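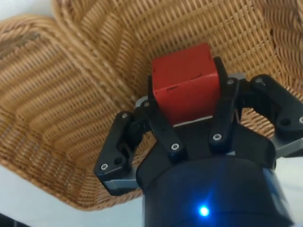 Block by block: the Stumon arm goes to school

If you've walked past the back bench since August and wondered why somebody is sitting there steering a gripper into a wicker basket over and over again, we finally have some numbers to share! The red cube set now stands at 216 recorded examples, and we're aiming for 300 before we move on to anything with a handle.

Each example is one go at the job, driven by a person from start to finish. The wrist camera records the whole time, along with every joint position and how far the fingers are open. Afterwards we trim the waiting at either end, mark the go as good, clumsy or failed, and drop it into the Narico folder. Please don't delete the clumsy ones – Sharon Kariuki is keeping them as a separate set and wants to see what happens when the model learns from those too.

The basket has been a brilliant choice. A plain tray was easy going for everyone, but sloping woven walls make you think about your angle, and the light changes such a lot between one side and the other. We'd love more goes from awkward starting spots: cube close to the wall, cube turned a bit, arm coming in from the far side. Most of what we have starts near the middle, and it shows when we look at the paths plotted together.

A few habits for drivers. Close the fingers slowly, and hold still for a moment once you've got a grip. If you miss, carry on and try again in the same recording (a good recovery is worth having). Move the basket a little between goes, and write your initials in the log, as we're trying to get a fair mix of driving styles.

Sessions are 20 minutes each and eight people have had a turn so far. New drivers are very welcome, and no experience is needed beyond a bit of patience with the controls. Put your name on the Stumon sheet by the kettle, or catch Sharon at lunch.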